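Wirkley Costume and Clothing Store: how we've got on since the spring

Progress report to the Lerkness Fund
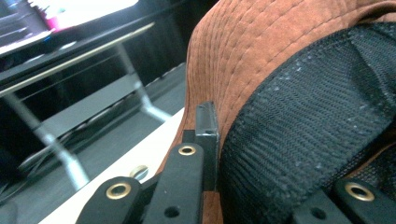
Where we are with the money

You gave us 4,000 pounds and we've spent 3,819 of it, so there's a bit left over which we'd like to put towards more tissue (more on that at the end). Most of it went on shelving for the back room, lidded boxes, and the rail on wheels that we'd been dreaming about for years. The rest was brushes, labels, moth traps and the van hire for bringing the second load over from Neltbridge. I've sent the receipts separately in one envelope, in date order apart from the van one, which I found in my coat after I'd sealed it, so it's taped to the front.

Hats

I know your last letter asked particularly about the hats, so I'll start there. They were in the worst state when we took them on. Everything had been stacked one inside another in tea chests and the ones at the bottom had gone more or less flat. We've now sorted the lot, and 65 of them are fit to lend out, which is far better than I'd dared to put in the application!

The suede has been the slow part. You can't wash it and you can't rush it. We use a soft brush, always the same way first and then lightly back across, and you have to keep stopping to look at it in decent light because the nap shows pale and dark depending on how it's lying and it's very easy to think you've found a stain when you haven't. The rust-brown bucket hat is a good one to learn on. It has rows of stitching going round the brim, and the brush wants to follow those curves, so people get the hang of the movement quite quickly. I've had complete beginners doing it well by the end of a morning.

Anything that has lost its shape gets tissue in the crown and a fortnight on the shelf before we decide about it. Some spring back by themselves. A few never will, and those have gone in the play box for the nursery.

Black things and lint

Our other great enemy is fluff. Black mesh is the worst by a mile, it picks up every pale speck going and then hands them on to whatever it's next to. We did begin by storing things by colour, which looked lovely on the shelves and was a mistake. Now we go by fabric, so suede sits with suede, and the nets and meshes have their own boxes with lids. I'd recommend it to anybody setting up a store like ours. We're still getting through sticky rollers at a shocking rate, though, so I've moved to the washable sort.

The catalogue

The whole store now runs to 1,729 pieces on the Zupan list (that's the spreadsheet, it's named after the street the old store was in, and the name has stuck). Each piece has a number on a cotton tape, a line saying what it's made of, and a note on condition. Hats have an inside measurement as well, which has saved a great deal of trying on. I did promise you photographs of every item by now and we haven't managed that. The hats and coats are finished, the shoes are half done, and the dresses haven't been started. I underestimated how long each one takes once you've got it out, brushed it and put it back properly. I'd hope to have the dresses done by Christmas if we keep going at the present pace.

Lending

We opened for borrowing in October, Saturday mornings only for now. Two schools and the Neltbridge players have already been in, and the players took an armful of hats for their show and brought them back clean, which cheered me up no end. We ask for a small deposit and it goes straight back when the things come home. I'd like to try a weekday evening as well, as several people have said they can't do mornings, but the heating in the back room needs seeing to first.

What's next

Dresses, as I say, and then the gloves, which I have been avoiding. We also need proper stands for the bigger brims, as the shelf is all right for soft hats but the stiff ones overhang and get knocked. If you're happy for us to use the remainder on tissue and a few stands, could you let me know before we place the next order? You'd be very welcome to come over on a Saturday and have a look round. The kettle is in the back room, behind the coats.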